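How to Pour From a Metal Bottle Without Getting It Everywhere

Quick one. I refill cups from a steel bottle all day and used to soak the table every single time. Wide threaded neck, no spout, water runs back down the outside and onto your sleeve. Takes 5 minutes to fix your habits, maybe less.

What you need

A bottle with a screw neck. Mine's a cream one, any will do.
A plastic cup. Light is fine, tippy is not.
A cloth on the table. Plain white or pale so you spot drips right away.
A towel for your hands.

Before you pour

Cap off, and put it somewhere it won't roll. Wipe the threads. Water sits in those grooves and it's the first thing to drip, before you even get going. Wipe the bottle body too if you just took it out of the fridge, wet hands plus smooth paint = dropped bottle.

Don't fill the bottle to the top. I stop below the shoulder, where it starts to narrow. Fill past that and the first tip comes out as a big glug, no matter how careful you are.

The pour

Cup goes down first, standing on the table, not in your hand. Grip the bottle around the middle of the body. Not the neck, you lose all control of the angle up there. Bring the mouth in close over the rim, then tip slowly until it's nearly flat.

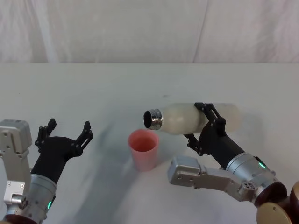
Keep it low the whole time. The higher you go the more it splashes back, and a small cup has no room for that. If the flow starts to gulp, you've tipped too far. Ease back a little, let the air get in, carry on. Stop well short of the rim. I fill a 16 ounce cup to 11 and leave it there, people pick them up by the top and squeeze.

To finish, bring the bottle up in one quick move with a tiny twist of the wrist. Slow finish = dribble. The twist spreads the last drop along the rim so it stays put. Practise it over the sink if you're not sure, I did it a whole afternoon in December and felt pretty silly.

Setting it down

1. Stand the bottle up before you move it away from the cup. Sideways and then up is how you drag a line of drops across the cloth.

2. Put it down behind or beside the cup with a bit of space. Too close and your knuckles knock one of them reaching for the other.

3. Leave the cap off until the threads are dry, or wipe them again. Cap on wet threads gets sticky, espcially with juice. A few scuffs on the paint are no big deal, it's the neck you want clean. 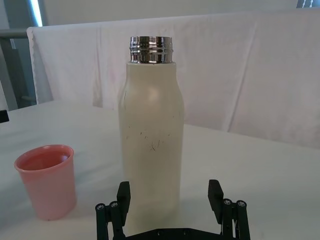
4. Check the cloth. Lift the cup, feel underneath. Damp ring means you dripped down the outside of the cup, so go lower and slower next time.

If it still drips

Dent in the rim? That'll do it, water always finds the dent. Turn the bottle so the dent faces up.

Rim too thick? Some are just bad pourers. Get a snap-on spout. I've tried the Fakby one and it's ok, bit stiff to get off.

Cup slides around? That's the cloth moving, not the cup. Pull it flat and tuck the edges. Wrinkles under a light cup will tip it sooner or later.

Clearing up

Bottle and cup off first, then blot. Don't rub, you just push the water around. Smooth the cloth out with the side of your hand and let it air before you put anything back on it. Thick cloths take ages, thin cotton is way quicker.

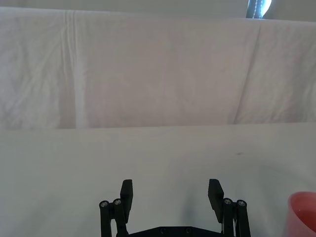
White cloth, smoothed out.

Rinse the bottle with warm water and leave it upside down on a rack with the cap off overnight. Same with the cup. If the cap has a rubber ring pull it out and wash that seperately, gunk loves it in there.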